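Robot Software, Part II: Perception and Planning
Handout 4: What simulation scores are worth
Instructor: Rianne Groen
December 13, 2023

Read before lab. The first half repeats what I said in lecture about camera placement, for those who missed it. Three rendered views from the two-arm setup you will be using:

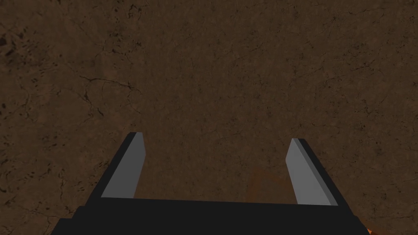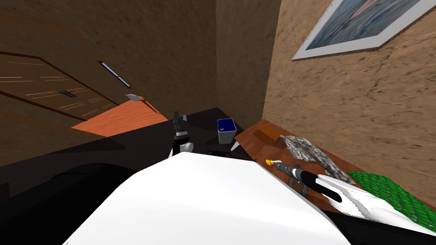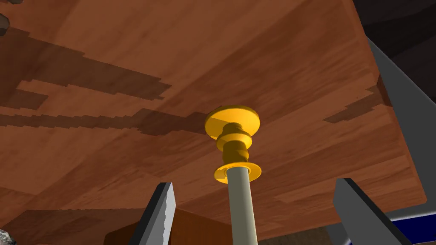 Fig. 1. Simulated views, in the order shown: open gripper over a bare brown surface; tilted view of the room with both arms; open gripper on either side of a rod under a wooden board.

1. What the policy gets to see

Start with the first view. Apart from the gripper there is hardly anything in it to localize against. The texture has cracks and speckles, so a feature matcher will return matches, and students tend to take that as good news. Ask what the matches tell you. They may give you motion relative to the surface. They do not tell you where in the room the surface is, and they say nothing about the task. Any planner that depends on this camera alone has to carry its object estimates forward from earlier, and those estimates get older with every step.

The tilted view has the opposite trouble. The door, the framed picture, the cup with the blue top and the green mat are all easy landmarks, but the white arm segment blocks much of the central table. A detector trained on upright images will also have something to say about walls running at that angle, most of it wrong. If you plan to rotate the image before detection, state where the rotation comes from. "From the simulator" is an answer I will mark down, for reasons in section 3.

The third view is the one people like to put in papers. The rod is centered between the fingers, neither finger touches it, and the golden fitting gives a clear reference for its axis. Fine. Now look at the blocky, stepped dark patches on the wood. An edge detector will find them, and they are not part of the board's shape. Before you trust a segmentation mask here, plot it over the image and look at it yourselves.

2. The planner

You will run Madigan for motion planning and Soveo for logging. Madigan plans both arms together, in one configuration space, which is slow but at least accounts for each arm as an obstacle to the other. The older Ernley scripts plan one arm and then the other. They are faster and I do not recommend them, though you will find them in the repository and some of you will use them anyway.

Check the following in your logs:
joint limits, both arms, before and after smoothing
minimum clearance between arms over the whole path, including between waypoints
time stamp of the image each grasp pose was computed from
finger opening at the last waypoint before closing

The last item catches more bugs than the other three put together.

3. The number

The Zustora team's July report gives 967 successful trials and treats this as evidence that the method works. I have read it twice. The object poses were read straight from simulator state. So the perception module was never tested, and the planner was tested on perfect input. I would call that a check on the inverse kinematics.

This does not make simulation useless – I would not be assigning it otherwise. It finds sign errors, frame errors and bad timing cheaply. What it cannot do is tell you how a rendered surface differs from the real one in ways the renderer's authors did not think of. Contact is worse still, and friction values are mostly somebody's guess.

4. For lab

Work in groups of 2. Run the supplied task with true poses, then with poses estimated from images only, and report both success rates side by side with the failures sorted by cause. "Planner failed" is not a cause. Include one failure you cannot explain. If you have none, run more trials.

Reports are 4 pages at most, plots included.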